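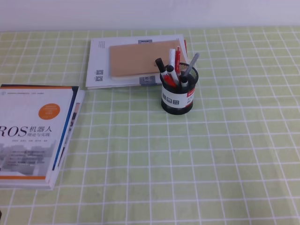
3.2 Sample and Coding of Possessions

The sample covers post-up possessions by centers who changed clubs between seasons. A player entered the sample if he had been listed as a starter by his previous club and had signed with the new one before training camp opened in September. Players who moved by trade during the season were left out. Their first games with the new club usually come without any practice time, and mixing the two groups would make the adjustment period hard to measure.

Game video came from the Onsri league archive. Play-by-play logs were exported from Kudance and matched to the video by game clock. The match failed in some overtime periods where the log restarted the clock at the wrong value, and these periods were corrected by hand. Possessions that could not be matched after correction were dropped. The first export held 2,000 possessions. After removing duplicates, broken plays and possessions that ended in a foul before the ball reached the post, 1,522 remained for analysis.

A possession was coded as a post-up when the center received the ball with his back to the basket, inside the three-point line, and held it for at least 2 seconds or took a dribble. Catches on the move toward the rim were coded as rolls or cuts. Face-up catches at the elbow were coded separately and are not used in this section. For every post-up we recorded the side of the floor, the position of the passer, whether a second defender came, and the result of the play. Passes out of the post were followed until the next shot, turnover or foul.

Double teams gave the coders the most trouble. A guard who digs at the ball and returns to his man can look much like a guard who commits to the trap and then gives up on it. We settled on foot position: the second defender had to have both feet inside the lane, or within arm's length of the post player, at the time of the dribble or pass. This rule is stricter than the one used in the Nanel scheme, and the double-team rates reported here should be expected to run lower for that reason.

Figure 1. Tabletop with a pale green gridded cloth and a stack of books at left, Trestano.

3.3 Adjustment Period

We define the adjustment period as the first 30 games with the new club. The cutoff is a practical one. Shorter windows left several players with too few post-ups to compare, and longer windows ran into the trade deadline, after which the surrounding lineup often changed. Games in which the center left with an injury before halftime are counted toward the window, but their possessions are not.

The outcome measure is points per post-up, including points scored directly after a pass out. Each player is compared only with himself – the adjustment period against the remainder of the same season. Comparison with the previous club was considered and rejected, as pace and spacing differ too much from one roster to the next. Backcourt quality enters the model as a control, measured by the three-point percentage of the two guards sharing the floor with the center.

0 comments | 2 shares

Related items
Entry Passes and Turnover Risk in Half-Court Sets
Lineup Stability After the Trade Deadline
Rebounding Position of Rookie Power Forwards
Agreement Between Coders in Basketball Video Studies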